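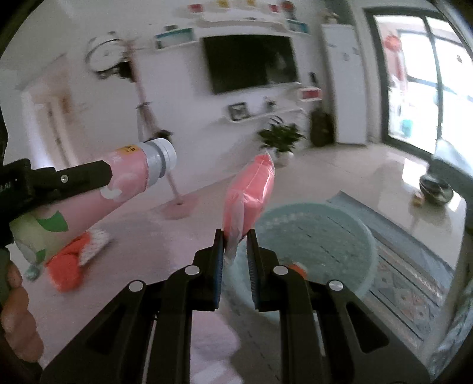
Welley compares hand-held grippers in an ordinary living room

11/11/20

The engineering firm Welley has published the first results of a comparison between two sets of finger pads for its hand-held grippers. The work was done in homes and not in the company's laboratory in Plitholm, and it was about soft and light things which people have in their rooms: bags, bottles, cloths, toys.

The tools are held by a person, one in each hand, and each of them carries its own camera. The person picks up an object, moves it and puts it down again. The recordings are later used to teach a robot arm to make the same movements. For this reason the company wants to know which pads and which camera position give the best material before it buys arms for the next stage.

According to the report, the testers made 1,473 grasps in total. Of these, 677 were made with the older smooth pads and the others with a newer serrated type. The report says that the serrated pads did better with thin plastic, which often slid out between the smooth ones. With hard round objects the difference was small. A bottle could be held well with both types, if the fingers closed near the middle of it.

Folded cloth was the most difficult group. When a cloth lies flat on a table, the fingers must come very low, and they sometimes took the tablecloth together with it. The testers wrote that they had to learn a special movement for this, first pushing the edge a little and then closing. 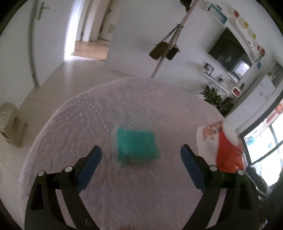 The open fingers of a gripper over a table during the Welley comparison.

The second part of the report is about cameras. Two lenses were compared, a normal one and a wide one. The wide lens shows more of the room, and this helps the software to understand where the tool is. White walls and plain tiles give the software few points to follow, so shelves, plants and patterned rugs are in fact useful. Strong daylight from a glass door was a problem for both lenses, and the report recommends to lock the exposure before each series.

The blurring of near objects was also mentioned. When the hand moves fast, the object between the fingers is not sharp in the recording, and a part of the material could not be used. The company now asks its testers to make a short stop before closing the fingers. This makes the work slower, but up to 80 percent of the recordings from the last series were accepted, the report says.

Controllers were not a part of this comparison. Welley plans to test two of them in January, one of its own and one from the supplier Breathnach, on the same arm and with the same 50 objects. The software which reads the recordings, named Hamemo, will stay the same in both cases, so that the results can be put side by side.

The company did not say what the finished system will cost or when it could be sold. The full report can be requested from the Plitholm office.

Search this site
Enter keyword
Search

Comments (4)

gearbox_lena
Good to see a test in a real home for once. In our workshop we had the same trouble with plastic bags, and we solved it with softer pads, not with teeth. Did they try silicone?

northfield
The article says the serrated pads are better with thin plastic but it doesn't give the numbers. I would like to see success rate for each object, otherwise it is hard to compare with our own results.

tomasz77
I agree about the daylight. We close the curtains on one side and it helps a lot, but then the other corner of the room is too dark and the tracking is lost there. Locking the exposure is only half of the answer.

gearbox_lena
@northfield I have written to the Plitholm office for the report. If the table is in it I will post the main values here.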